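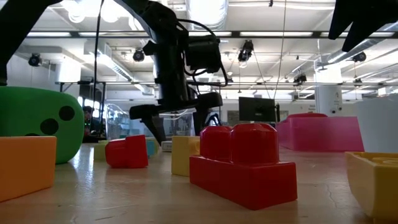
Tollier Project – Frequently Asked Questions
Zalell Student Robotics Club, Dultiston
Last updated: December 2020

What is the Tollier project?

Tollier is the second-year project of our club. The students teach robot arms to pick up toys from a table and to put them in a chosen place. It is a voluntary project, and it gives no credit points. It continues from October until the end of spring term.

Who can join?

Any student of Zalell who has passed the introduction course in programming. You do not need to have touched a robot before. We have 26 places, and when they are full we keep a waiting list. Please do not write to us to ask for your number on the list, we will contact you when a place becomes free.

Why do you use toys and not real industrial parts?

Toys are cheap and they can fall without damage to anything important. They also give enough difficulty for one year. A brick with studs can be gripped well from one side and badly from another, and a foam die changes its shape a little under the fingers. The gripper has only two fingers, so the student must decide from which direction to come, and this decision is most of the work.

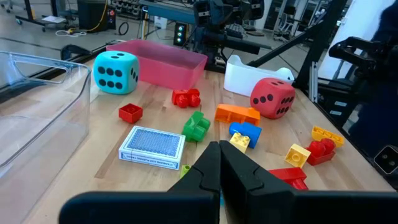 When the pieces lie close to each other, we advise to begin with one that has free space on both sides. Many beginners choose the piece in the middle of the group and then they push all the others away.

How long is one session?

A session takes 90 minutes. The first 10 minutes are for the safety check and for laying out the objects. Please come on time, because we can not repeat the safety check for one person.

Do I have to write code in every session?

No. In the first month you mostly move the arms by hand control and write your observations in the group notebook. The code comes after. Some students are disappointed by this, but those who skip the notebook usually have more trouble later to explain why a grip failed.

How many attempts does a group need before the report?

Each group must record 700 attempts over the year. It sounds like very much, but a practiced group does around 26 in one session, if the layout was prepared well. Failed attempts count also. Do not delete them.

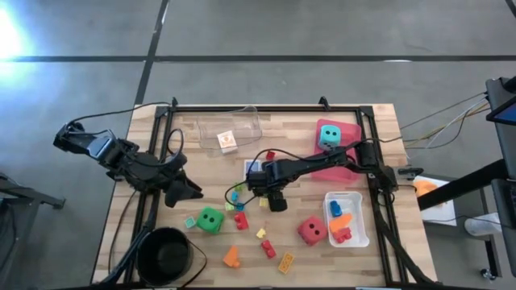

Jatoi
Course Assistant, Tollier Project

Can we choose our own layout of the objects?

Yes, from the third task. For the first two tasks all groups use the layout from the task sheet, so that the results can be compared. After that you may change the pieces and the containers, but please draw your layout in the notebook before you start.

What happens if I break something?

Stop the arm, step back and tell the assistant. You will not have to pay for it. We ask only that you write down what command was sent last.

May I bring a friend to watch?

One visitor per group is allowed – the visitor must stay behind the floor tape while the arms are switched on.

Is there a final competition?

There is a small one, against the club from the Dultiston evening school. The rules will be put on this page when both clubs have agreed on them.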